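Chapter 2

The Surface You Work On

Before you study anything that goes on top of a table, you have to study the table. Students resent this. They signed up for a course in furniture and interiors, they have bought the expensive pencil, and they would like to get to chairs. Chairs are Chapter 6. Be patient, and take your elbows off the subject matter.

A tabletop is the largest flat thing most people own and the one they look at least. Ask a man to describe his own dining table and he'll tell you what it cost, who scratched it, and which of his in-laws sits at the far end. Ask him which way the grain runs and he'll go home and check. This chapter is for people who would like to know before they get home.

We'll begin with a pale top, because pale tops hide very little of their pattern. Grain that runs in long lines is called straight even when it wanders. Where the lines climb into a pointed arch, the trade says cathedral, which is a grand name for something you put soup on. Where they close up into rings, one inside the next, you have a loop or an oval, and your eye will go there first whether you want it to or not.

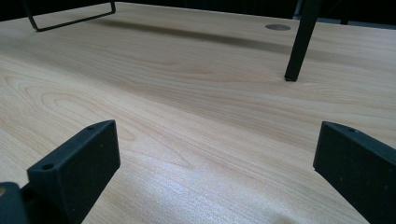
Noémi Bakos objected to all this in the margin of an early draft. Grain is the last thing a customer sees, she wrote, and the first thing a salesman talks about, so why teach students to sound like salesmen? What people want from a table is that it stays put, wipes clean and fits through the door. She had underlined door twice.

The point is fair and we have given the door its own section (2.4). But a customer who can't name a pattern still notices when two of them fight. The showroom at Bárány once put two pale tops end to end with the arches pointing at each other, and visitors kept drifting to that corner and frowning. Most of them blamed the lamp.

The lamp deserves some blame too. Light on a smooth top does two jobs, and it's only thanked for one. From the side, it brings the pattern up. Straight back into your eye, it wipes the pattern out and leaves a whitish patch where the wood used to be. Move your head and the patch moves with you, like a portrait's eyes in a cheap museum. Any judgment you make about color inside that patch is worthless, and you should make it again from the other side of the table. 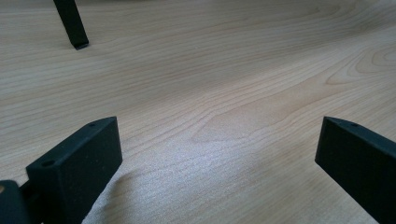 Shadow is the quieter half of the same problem. Anything held low over a top will cool and darken the wood next to it, and a beginner will dutifully write down two colors for one board. Clear the top if you can. If you can't, note where the light comes from before you note anything else.

One warning about words. "Wood" in everyday speech covers solid boards, thin sheets glued over something cheaper, and printed patterns that have never met a tree. Looking from above will often fail to settle which you have. Edges help, undersides help more, and the price tag helps less than you'd hope. Until you have checked, write "wood-grain" and keep your opinion in pencil.

Before the next section, choose a table you use every day and draw its grain from memory. Then set the drawing beside the table. Keep both.

2.1 Reading a Top from One End

Stand at the short side, with the window to your left or right.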